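The Glider That Wouldn't Turn Left

I flunked my first wind tunnel booking because I brought the wrong bolts. Eight hours of tunnel time, reserved back in November, and I spent the first two driving to a hardware store in Gunthorpe and back with a half-built wing rattling around in the trunk. Great start!

The wing belonged to Skerer, our sailplane, which was my whole life for most of senior year. She had a foam core, a carbon spar and a tail we redesigned more times than I want to admit. On her first hand launch she flew beautifully straight, and then she rolled right, and kept rolling right, and planted herself in a soybean field. We patched her up, added trim, and off she went to the right again.

Everybody had a theory. Mine was the servo linkage (it wasn't). The guys from the Lollell team, who were flying a much heavier ship that year and felt pretty smug about it, figured our center of gravity was off. I moved ballast around all one Saturday and got a sunburn for my trouble. 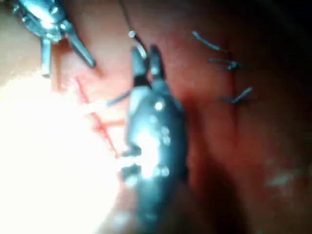
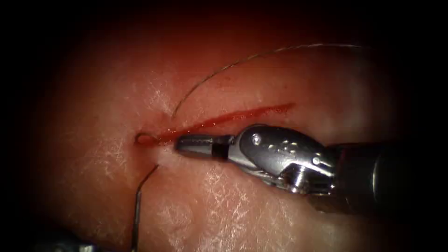

So, the tunnel. Once I had the correct bolts and the wing was finally on the balance, we ran it up to 32 miles an hour and taped little yarn tufts all over the top surface. Cheap trick, older than any of us, and I love it. On the right side the tufts lay down nice and flat. Over on the left they were calm too, and I just about cried, until we raised the nose a bit and the right side went completely wild from the aileron out to the tip.

The right wing was stalling early! We put a straightedge on it and found a twist in the outer panel, more than 2 degrees, baked in when we cured the skin on a workbench that sagged. I'd eaten lunch on that bench all year.

We cut a new panel, cured it on a slab of granite countertop, and hauled Skerer out to the Rahimi strip at six in the morning with fog still on the grass. She went left. She went right again too, when I asked her to. I flew her for 23 minutes and my thumbs were shaking the whole time, and then I landed long and took out somebody's lawn chair.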